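Packets into the tray, week two

Tue 17 October
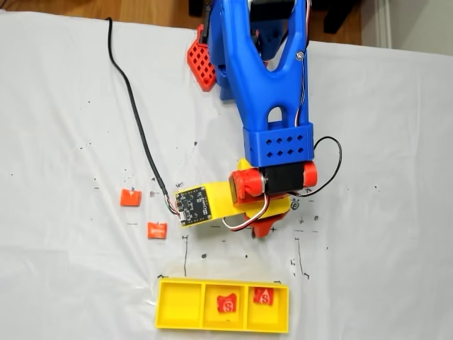
The arm over the sheet, with two packets in the tray and two still to go.

I have 326 episodes of the packet task now. The target was 400 by the end of the month, so I'm ahead of where I thought I'd be, even after throwing out all of the first Saturday.

The task is simple to say. Packets start out on the sheet, and the arm picks them up and puts them in the yellow tray. I drive the arm by hand with the leader, the follower copies, and the computer records joint positions and video. One episode is one packet. Later I train on the whole pile and see if the arm can do it alone.

The Saturday batch went because I had put every packet in almost the same place. I didn't notice while I was doing it. Clodagh Kavanagh looked through the videos and asked why they were all the same video. She was right. A policy trained on those would learn one reach and nothing else. So I got a marker and started putting marks on the sheet: dashes, plus signs, dots, a circled cross, two long lines going down toward the tray. They started as a system. Some of them are still part of it, and some are left over from ideas I dropped. I also drew corner marks for the tray, and those I use every session.

One thing I worry about is that the model will learn the marks. If a packet always starts on a plus sign, maybe it goes to the plus sign whether there's a packet or not. Obinna Obi's advice was to record a set on a clean sheet and mix it in. I'll do 90 of those next and keep them in a separate folder first, so I can train with and without.

Other notes, mostly for me:

Wrinkles. I used to smooth the sheet before every episode. I stopped. The creases move when the arm brushes the fabric, and they'll be there when the policy is running too.

Partly filled tray. At first I emptied the tray after each packet. Now I leave them in and keep going, so some episodes start with one compartment open and some with all 3. Choosing the open one is the part I expect it to get wrong.

Packets. They slide when the gripper closes off center. I keep those episodes if I recover and get the packet in on the second try. If I knock it off the sheet I delete the episode.

Cables. The loop of wire by the wrist moves around a lot. I've been meaning to tie it down, but then the new videos won't match the old ones, so it stays until this set is finished.

Speed. My later episodes are faster than my early ones -- a lot faster. I don't know yet if that matters. I may redo some of the slow ones.

Next session is the clean sheet.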